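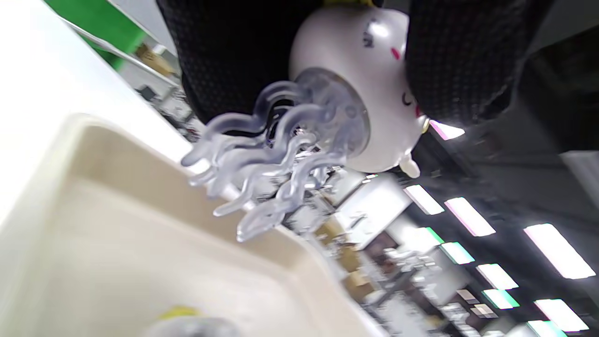
Dokdale's jellyfish weekend is back, and it's bigger than ever

22 May 2024

Get your wellies out, because the Dokdale Jellyfish Weekend returns this July and the whole seafront is getting involved. Last year's was such a lovely, daft, sunny couple of days that the organisers have added a second beach and a night walk.

The weekend began as a single table outside the lifeboat shop, where marine biologist Kátia Tavares answered questions about the moon jellies that drift into the bay each summer. People kept coming. By teatime there was a queue back to the ice cream kiosk, and a good half of it was under ten years old!

"Everyone arrives wanting to know if they'll get stung," said Kátia, who moved to Dokdale from Lisbon and has been recording jellyfish along this bit of coast ever since. "Then you tell them a jellyfish has no brain, no heart and no bones and you can't get rid of them. I had one little boy ask me what it thinks about. We talked for ages."

Her shore walks will leave from the slipway at low tide on both mornings, with places for 21 people on each. They went very quickly last year, so put your name down at the library desk in Grindlow or at the harbour office. The night walk is new and is for over-12s. Bring a torch, and wear something warmer than you think you need (it blows hard off the point even in summer).

Sightings are at the heart of it all. Residents and visitors sent in more than 300 last summer, most of them moon jellies, with compass jellyfish and a few big barrel jellyfish washed up beyond the groynes. This year the target is 1,000, and paper forms will be kept at every café on the front as well as at the campsite. You don't have to know what you've found. A sketch and a rough size will do nicely, along with where it was and the time of day.

Kátia's one firm request is to look and leave alone. Even a jellyfish that has been stranded for hours can sting, and so can a loose bit of tentacle. Keep dogs on a lead near the tideline, too.

Up on the green there'll be lantern making, a lino printing tent and the return of the Rangel family's fish stew, which sold out by noon last time and deserved to. The Grindlow brass band plays on the first afternoon. The children's parade sets off from the primary school at 2 and finishes at the bandstand, and umbrellas trailing ribbons are very much encouraged.

Parking at the harbour is limited, so the park and ride will run from Grindlow all weekend. Shore walks are free, with a bucket for donations towards new tide boards at the slipway.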